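List: Brolum Bedding and Linen
Subject: Re: Printed quilt, dark ground, thin contrast edge: folding and flat storage
Message 14 of 23 in thread 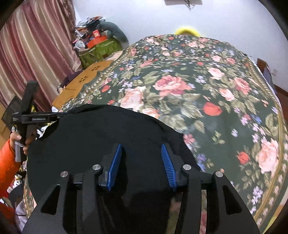
Quilt on the bed, rose print, yellow band at the edge.

Daiane Quintana wrote:

> I have inherited the job of storing the guest bedding and have a
> question about printed quilts with a contrast band. Mine is a dark
> ground with a large floral. I have been folding it in half lengthwise,
> in half again, then in three. After one season in the chest there are
> pale lines along the folds, strongest where the fold crosses the band.
> The band has also started to pucker near two of the corners.
>
> 1. Is the pale line dye loss or is it just crushed fiber?
> 2. Should I fold print side in or print side out?
> 3. Is there any point in rolling it? The chest is 100 cm long inside.
> 4. Does the band need to be unpicked and reset?
>
> I wash at the low setting and line dry. No softener.
>
> Daiane

Daiane,

Taking these in order, with some notes from my own quilt, which is close to yours in type. Dark green ground, large pink and peach roses with some red ones, small blue and lilac flowers between, thin yellow band. I've kept it in use or in storage long enough to have made most of the mistakes.

1. Pale lines.

Could be either. The test is simple. Dampen a white cotton cloth, lay it over the line for ten minutes, lift it, and brush the area with the flat of your hand in the direction of the weave. Let it dry fully and look again in daylight. If the line is gone or much fainter, it was crushed fiber and surface abrasion hadn't gone far. If it is unchanged, color has been lost at the ridge. Check the cloth as well. Color on the cloth means the ground is not fast and you should stop damp treatment altogether.

On a dark ground both faults look the same from a distance. The dye in many prints sits near the surface, so a sharp fold that gets rubbed every time the chest is opened will show the lighter core of the yarn. Roses hide it. Plain ground between the roses does not. When I choose fold lines now I put them through the big flowers wherever the repeat allows.

2. Print in or out.

Print in. The outside of a stored bundle takes the rubbing. The backing can take more of it, and a faded backing is under the bed anyway. The exception is a backing that sheds lint or color, in which case put a sheet of plain washed cotton between the layers. I use old pillowcases opened along the seams.

3. Rolling.

Worth doing if the length works. Fold once only, so that the folded width is 5 cm or so under the inside length of the chest, then roll around a padded core. For a 100 cm chest that means a folded width of 95 cm and an open width of 190 cm. If yours is wider than that, fold in three across the width. Two soft folds in the right places are better than one fold and a roll jammed in against the ends.

The core can be any stiff tube. Cover it with cotton first, as bare cardboard is acidic and will mark a light backing in time. Roll loosely. Tie with flat tape, not string, and put the ties a hand's width in from each end so they stay off the band.

If you stay with folding, pad each fold. A rolled towel laid inside the fold gives a curve in place of a crease. Refold on different lines every three months. I do mine in September, when the heavier bedding comes out, and then by the calendar. I pin a card to the bag with a sketch of the last set of folds. Otherwise I fold the same way every time without noticing.

4. The band.

Don't unpick anything yet. Puckering near the corners usually means the band and the body have shrunk by different amounts. Measure both. Lay the quilt flat on a bed or a clean floor, no tension, and run a cloth tape along the band from corner to corner. Then measure the body 10 cm in from the edge, parallel to it. If the band is shorter by up to 1 cm per meter, it can normally be eased out while damp, by hand, and left flat to dry. Beyond that it will need to come off at the corners at least.

A curved edge on the bed doesn't tell you anything. Quilts lie over whatever is beneath them. Do the measuring with nothing on or under it.

Line drying is probably a contributor. A wet quilt is heavy and the band takes the load along the line. Dry it over two parallel lines, or over a rack, with the weight spread.

Other points, since you mention guest bedding in general:

Wash load. Most domestic drums will not rinse a full quilt properly. Residue left in the filling makes the fabric stiff, and stiff fabric creases harder. Run a second rinse with nothing added. If the water is still cloudy, run a third.

Bags. Cotton or a breathable nonwoven. I had one season with a Gilow zip bag in clear plastic and the quilt came out smelling stale. The bag was fine for carrying.

Furniture edges. If there is a table hard up against the bed, look at that side of the quilt first. Any rough spot on a table edge or apron, cutouts included, will pull threads each time the bed is made. Go over it with fine paper, then wax.

Sunlight. Turn the quilt end for end every two weeks if one part gets direct light. Reds and pinks tend to go first in my experience, and uneven fading across the roses is far more visible than even fading.

Moths. Only a concern if the filling or backing has wool in it. For cotton and polyester, keep it clean and dry and check the seams when you refold.

References. The Assunção leaflet on household quilts has a decent page on fold padding, although the diagrams are small. The older Plostotum storage notes recommend tissue throughout. I stopped using it for anything this heavy. It compresses flat within a few weeks and does nothing after that.

If you do the damp cloth test, please post the result with the fiber content from the label, if there still is one. There is an unanswered question further up the thread on cotton and polyester blends, and I have no data on those.

3,866 views
23 replies
Share (14)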